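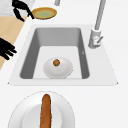 Iman El Sherbiny keeps a spreadsheet of failed attempts. It has more columns than the one for the attempts that worked, and she spends more of her day in it.

El Sherbiny runs data collection at Lestton, a small company that trains two-armed robots to do kitchen work. Most of that training happens in simulation. A person puts on a headset, takes hold of two hand controllers, and does a chore with a pair of virtual hands. The software records the joint positions and the rendered views, and the recording becomes one example. The learning system is then shown a great many examples and asked to produce the same kind of motion by itself.

We spoke on a Wednesday, in the room where the operators work. There were four stations along one wall and a whiteboard with the week's tasks on it.

"The task list is mostly dishes right now," she said. "Bowl out of the sink. Plate from the far side of the sink to the near side. Food off one dish and onto another. They sound like the same job to most people. To the model they're quite far apart."

A bowl sitting at the bottom of a basin is one of the harder cases, she said. The hand has to come down past the rim, the walls limit the angle of the wrist, and the faucet takes up space on one side. If there is food in the bowl, it has to be lifted level.

"An operator will figure that out in two or three tries. Then they do it the same way every time, and that's a problem for me. If I get 200 recordings and every one of them comes in from the left at the same height, I have one recording."

To get around this, the software moves things between attempts. Dishes shift position, colors change, and the food is swapped for something of another size. The starting position of the arms changes too. Operators are also given short written instructions that vary from session to session, such as using the other hand, or moving the plate first.

The target for each task is 400 accepted recordings. El Sherbiny said the number came from trial and error. With fewer, the model tended to do well only when the layout was close to one it had been shown. With 1000, which the team tried once on a plate-moving task, the results were a little better and the operators were worn out.

"I would not do that again with one task," she said. "I'd take the same hours and spread them over more kitchens."

The kitchens are built in a scene editor called Drovar. Lestton has a library of counters, sinks, faucets and dishes, and a new layout can be put together in an afternoon. The surfaces are plain, and I asked if that mattered.

"Less than I expected. We went through a period of making everything look nice. Wood grain, reflections, water spots. It slowed the rendering down and the operators started complaining of headaches. What the model needed was edges in the right place and things that fall when you let go of them. We still vary the lighting and the textures, but we do that afterward, when we replay the recording. The operator never sees it."

Contact is the part she worries about. A simulated bowl slides too easily or sticks too hard, and a person using the controllers learns to work with whatever it does. Those habits end up in the recordings. For a while, several operators were pinning bowls against the basin wall and dragging them up it, which worked in the simulator and would have been a poor idea with a real bowl.

"We threw away almost 400 recordings for that," she said. "Nobody had done anything wrong. I had told them to get the bowl out, and they got the bowl out. After that we changed the friction on the walls and I rewrote the instructions."

Each recording is now checked twice. A script called Gillina looks for obvious faults: a dish passing through the counter, a hand that jumps between one time step and the next, an attempt that ran past the limit. Whatever gets through is watched by a person at double speed. The reviewer marks it as accepted, rejected or "recovered." The last category covers attempts where the operator fumbled, stopped, and fixed the mistake.

El Sherbiny used to reject those. She now asks for them.

"If every example is clean, the model has no idea what to do when it's two inches off. It just keeps going. So I'll have someone start a session with the hand in a bad spot, too close to a plate or on the wrong side of the faucet, and they have to work their way out. Those are slow to record. They're worth it."

Sessions last 40 minutes, with a break of at least 15 between them. Most operators came from jobs that had nothing to do with robots. One was a dental assistant and another drove a delivery route. New hires practice for a week before any of their work is kept, and El Sherbiny sits with them for the first two days.

What she looks for is patience with both hands. People tend to let the second hand drift while the first is busy, and it knocks into things or ends up somewhere useless when it is needed.

"I tell them to park it where they'd want it next," she said.

The recordings go to a separate group at Lestton, which trains a model it calls Tôn. The results come back as lists of layouts where the model did badly, and those lists decide what goes on the whiteboard. In January it was cabinet doors. At the moment it is deep sinks and anything round.

Tests on physical arms are planned for later, in a kitchen the company is fitting out down the hall. The counter is in. The plumber was due the afternoon I visited, and she left at three to let him in.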